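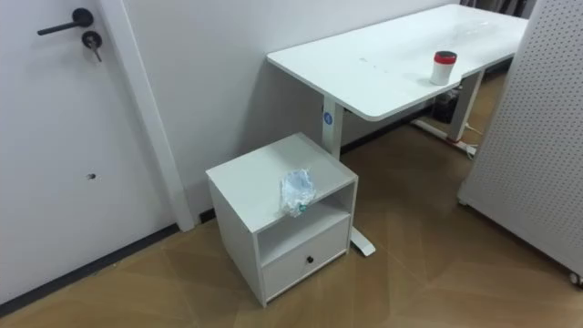 Home > Community > Food & Drink > Subscription Boxes
Latest Unanswered Topics Members Search

Skipping a Noiphan box after the cut-off – is the charge reversible?

Ynyr Probert
I'm on the fortnightly Noiphan pantry box (12 items, shelf-stable plan). I went to skip the next delivery and the calendar had already locked it, even though the order status still read "Scheduled" and no payment had come off my card. The payment appeared the following morning. My settings show a two-week frequency and the skip limit is not reached.

Is the lock tied to the payment date or to the packing date? And if the box can't be stopped, can the contents be changed? I still have most of the October tins and don't need a second lot of chickpeas. I would prefer not to cancel the whole subscription, as I'm on the old price and I gather it doesn't carry over.

Charmaine Fourie
The lock follows the packing date. Payment is a separate process that runs overnight, so there is a window in which the box is locked but unpaid. "Scheduled" covers both conditions and is not a reliable indicator. Look under Account > Deliveries > Details for the line "Changes close". That is the time that counts, and it is shown in the warehouse's time zone, not yours. If you're in Perth the difference is 2 hours for part of the year and 3 for the rest, which catches people out.

Once locked:
– the box can't be skipped from the app or the website
– swaps stay open on the shelf-stable plan until the packing slip is printed, but only within the same category (tins for tins, grains for grains)
– support can convert the box to account credit if it has not been packed. Use the contact form and put the order number in the subject field. Chat staff don't have access to this function.

I had one converted last year. The credit went against the next box and the old price was kept. Cancelling does end the old price, and pausing for longer than 19 weeks is treated as a cancellation.

To avoid a repeat, set the frequency to monthly and add extra boxes manually. A manual box has its own cut-off and doesn't alter the regular cycle.

Deok-su Jeon
just refuse the delivery, they have to refund you. worked for me with Cita

Charmaine Fourie
Cita is a different company with different terms. A refused Noiphan box is recorded as delivered, and the return freight is deducted from any refund. I would use the form first.

Ynyr Probert
Found the "Changes close" line, thanks. It had passed by 3 hours. Form submitted, and I've swapped the chickpeas for tomatoes in case the credit is declined.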